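Subject: Re: [robot-users] Open day at Nelport – worth the drive?
From: Skarphéðinn Briem
To: robot-users list

On the open day, another list member wrote:

> Did anyone from here go to the Jovgate open day at Nelport? I had to
> miss it and the page they put up afterward is mostly pictures of the
> parking lot and the cake. I'm trying to work out whether to push for
> a second visit in the fall for our group. What I'd like to know:
>
> - Was there a real arm running, or only the simulator?
> - Could you talk to the people who do the work, or was it all sales?
> - Is the Skekard planner any good yet? Last time I saw it, it took
> the long way round to everything, like my uncle.
>
> Also, was there parking?

I went. I'll take your questions in order, apart from the parking, which I'll do first, as it took up most of my morning. There are 14 spaces. The presenters had the ones near the door. I left my car behind the tile warehouse and walked back along the drainage ditch, and I'd do the same again.

Real arm or simulator: both, in theory. The real arm was in the back hall behind a rope and was due to run at 2. Shortly before that a very polite man came out and told us the safety relay had been replaced the night before and they weren't happy with it. I have no complaint about that. I've worked next to arms whose owners were perfectly happy with the relay and shouldn't have been. So we got a good look at it standing still, and then everybody was moved to the front room for the simulator session, where there were chairs, though fewer than there were of us.

The simulator session was the best part of the day. I say this as somebody who drove three hours to see metal move. They had the Franka model loaded into a dining room with a table full of household stuff, and the planner was asked to go and pick things up while the woman running it talked over the top. She took requests. People in our trade, given the chance to request anything at all, will ask for the same awkward object over and over, and we did. I believe we wore her down a little.

On talking to people: yes, and it was easy. The sales team from Ingvarsson (they resell the cell hardware) had a table by the coat rack and mostly stayed there. The ones who write the code were wandering around with name tags turned backward, and once you'd cornered one they were glad to talk. I spent a good half hour on gripper approach angles with a fellow who drew on a napkin and then took the napkin away with him, so I can't pass any of that on.

Now the planner. It's better than it was. It no longer visits every corner of the room before it gets down to business, so your uncle has been retired. The claim on the slide was some 300 grasps an hour in simulation with the new settings. I didn't see an hour of it, so take that as a slide. They also said each object gets 1000 trial poses before they'll put it in the test set, and when I asked what happens to the objects that fail, I was told they're "under review," in the voice my dentist uses.

What I liked was how much junk they leave on the table. The old demos had one cube on a bare surface, and of course the arm picked up the cube, there was nothing else in the world to pick up. This time the target was a rolling pin, with a phone lying just beyond it, a book right in front, and a spray bottle and a frying pan farther back.

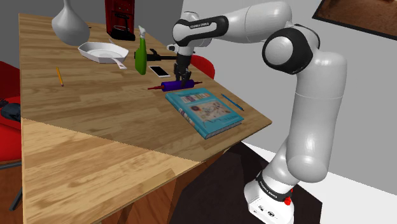
The rolling pin was the crowd's choice, for the record. I'd voted for the pen. A long round thing is a fair test for two fingers, and the question that came up at once was what friction value they use for it. The answer was "a generous one." Somebody behind me laughed and then asked whether they'd tried a less generous one, and the session moved on to lighting.

My grumbles, so this doesn't read like I was paid in cake:

The planner settings aren't saved with the scene file. You have to carry them across by hand, and if you forget you get the old defaults and no warning. They know about this. They knew about it in July.

The handout has the wrong download address on the back page. The right one is on the front page, in gray, very small.

The question time was cut short so that we could be shown a film about the building.

Would I go again? If they'll say beforehand that the real arm has run that week, yes, and I'd bring two people from the group, with their own objects. The woman at the keyboard said they can load a scanned mesh on the day if you send it ahead. Ask for that in writing. Ask about the relay while you're at it.

The cake was carrot.

Skarphéðinn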